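Section 6: Bottle Clearing on the Clistberg Bench

6.1 Before you start

These rules apply to every bottle clearing run at Clelivden, including the short ones, and including the ones you're only doing to show your manager. They sit alongside the site risk assessment. Where the two disagree, follow the stricter one and tell Jonalyn Panganiban, who wrote both and would like to know.

1. Read the last entry in the bench log. If it says "seems fine now", treat the bench as faulty until you've found out what wasn't.

2. Press the emergency stop and confirm that both arms refuse to move. Reset it. A stop button that hasn't been tested is a red ornament.

3. Check the cables through the full travel of each arm. A cable should have slack at the elbow and none to spare for catching on its neighbour.

4. Set the Ruvetti controller to its reduced speed limit of 200 mm per second. The faster profile is for trained operators and has never once made anyone late for lunch less late.

CAUTION: Use only empty bottles with their caps on. Half a litre of flat cola will find the wrist motor before you find the paper towel.

6.2 Running the task

5. Stand the bin within reach of the grippers. If you use a liner, fold it over the rim and check that it can't be hooked by a finger on the way past.

6. Say "moving" out loud, then start. Yes, even if you're alone.
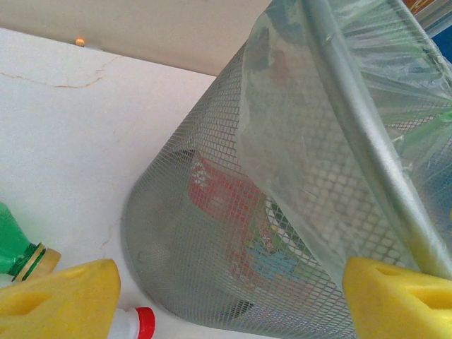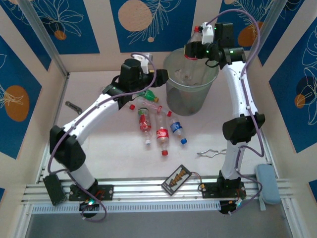 Bin, bottles and gripper at the bench.

7. Keep your hands out of the enclosure while the drives are live. If a bottle rolls away, let it. It has nowhere important to be.

8. Release a bottle only once it's over the opening. Dropping from a height counts as a failed placement under the Phí scoring sheet, however good it looked.

9. Never let both arms hold the same bottle unless the task sheet calls for a handover. They are equally strong and neither will apologise.

NOTE: Fault 751 means the gripper has closed further than expected. The usual cause is a squashed bottle. The other cause is no bottle at all. Stop the run and look before clearing the code.

6.3 Finishing up

10. Park both arms, cut the drive power and wait for the joints to settle before reaching in.

11. Empty the bin. Recycling goes in the recycling, a principle the robots have so far grasped better than the night shift.

12. Log the run, with faults and near misses in plain words. "Operator surprised" is an acceptable entry, provided you add what did the surprising.

For gripper pad replacement, see Section 9.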